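Firken Computer Recycling – Frequently Asked Questions

What do you take?
Desktops, laptops, servers, loose boards, memory, processors, power supplies, keyboards and cables. We don't take printers, TVs or anything with a cracked or swollen battery.

Do I have to take my computer apart first?
No. Bring it as it is, with or without a power cord. Please remove any discs or memory cards you want to keep.

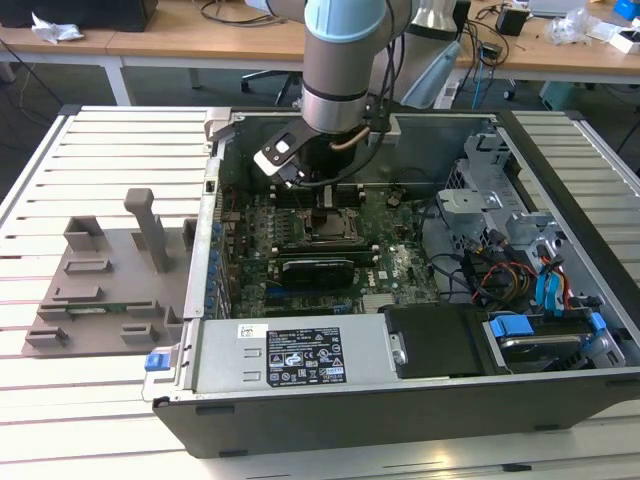
A desktop tower with the side panel off.

What happens to my files?
Drives are pulled and logged on the day they arrive. Working drives are overwritten with 2 full passes. Drives that fail the wipe are shredded at the Grovidach plant. You can ask for a certificate at drop-off – we can't issue one later.

Is there a charge?
Households pay nothing for up to 2 desktops per visit. Businesses pay by weight. Write to Érica Frota at the Tautahi office for a quote, and include a rough list of what you have.

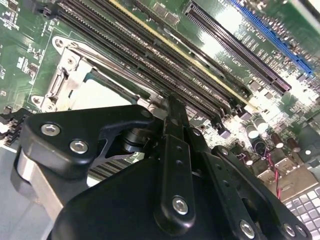 What gets reused?

Anything that passes testing and is worth the labor. Last year we placed 3,553 refurbished machines with schools and families through the Esia program. Almost 2,000 of those were desktops. Equipment that can't be reused is sorted for metal recovery.

Boards are graded separately from the rest of the machine. A good board with its processor and memory is usually worth more kept together, so please don't remove the processor to save it for later. Socket pins bend easily, and a board with bent pins goes straight to scrap.

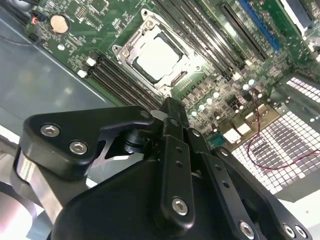

If you have already removed parts, put them in a paper envelope and tape it to the machine. Loose screws can go in the same envelope.

Can I buy a refurbished computer from you?
Yes, at the Tautahi counter. Stock is best in September, after the office clear-outs. All machines come with a 90-day exchange.

Can I get something back after I drop it off?
Only before it has been logged. Call before 3 p.m. on the day you came in and have your receipt number ready.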